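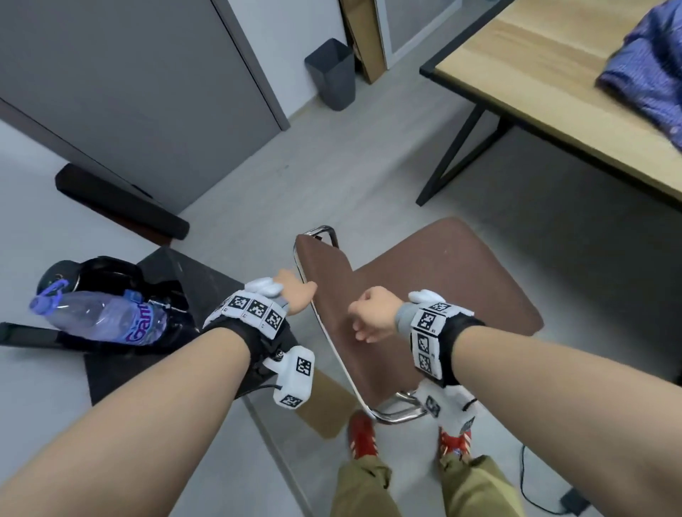

Chairs come back to the hall this month

The repair of our meeting hall chairs has started, and I would like to tell members how it is going and what kind of help is still useful. We own 47 chairs of the tube type, bought over many years and from different sellers, so they are similar but not equal. Before any chair goes to the upholsterer we check it by hand, first the metal and then the seat. One hand holds the rail of the backrest, as on the brown chair with the curved chrome tube, and the other hand stays free for the cushion. That seat has only a faint scuff on it, and a mark like this is not a reason to change the cover. We ask everybody to be a little strict about this point, as new covers are the biggest part of the cost.

The check itself is simple and takes a few minutes. Hold the top rail firmly and push the chair gently from one side to the other on a flat floor. If it rocks, look at the base tube, where the small plastic feet sit. Very often one foot is missing or worn flat, and then the chair needs only a new foot. If it does not rock but you feel a movement between the seat and the frame, turn the chair over and try the screws. Please do not use force on a screw that does not want to move. Put a strip of yellow tape on the rail and leave the chair by the storeroom door.

After this comes the cushion. Press with the closed fist in the middle and then near the front edge, where people sit down most heavily. A good cushion pushes back. A tired one stays low, and on the worst ones you can feel the board under the foam. For these we use a strip of red tape. A chair may have yellow and red tape together, this is no problem.

Until now 13 chairs have red tape and five have yellow. The rest that we checked could be cleaned and put back in the rows. For the chrome we use warm water with a small amount of dish soap and a soft cloth, and then a second cloth, dry. Last year somebody tried steel wool on two of the rails and the fine scratches are still there, so please keep it away from the tubes. For small spots of rust near the floor, a piece of crumpled kitchen foil with a drop of water works quite well - I learned this from my mother, who cleaned her bicycle in the same way.

The new covers will be sewn by Hajji, the workshop behind the bakery. They showed us three samples, and we chose the brown called Urberg, as it is the closest to the colour we already have. There was also a grey, Ekari, which some members liked more, but then the old chairs and the new chairs would stand together like two different families. The foam is included in the price. Each seat with red tape will cost up to 119 dollars, depending on how much of the board must also be changed. The workshop can take only a few chairs at a time, and we expect to have the last ones at home again in November.

During this period we will have fewer seats at the evening talks. The folding chairs from the Bamel room can be used, but they must go back there the same night, because the language class needs them in the morning. If you have a bad back, please tell me before the talk and I will keep one of the good chairs for you.

We also still need plastic feet. Ours fit a round tube, and the old ones have no size printed on them, so I cannot give you a number to order. If you have a jar with such things in the garage, bring it and we will try them one by one.

The next check is at 4 p.m. in the main hall, on the afternoon of the book exchange. Bring a screwdriver if you own a good one, and wear closed shoes. Tape, cloths and tea are there already. To offer help, or to ask about a chair you have marked, leave a note in the hall mailbox with your name and telephone number.

Yasmine Abou Zeid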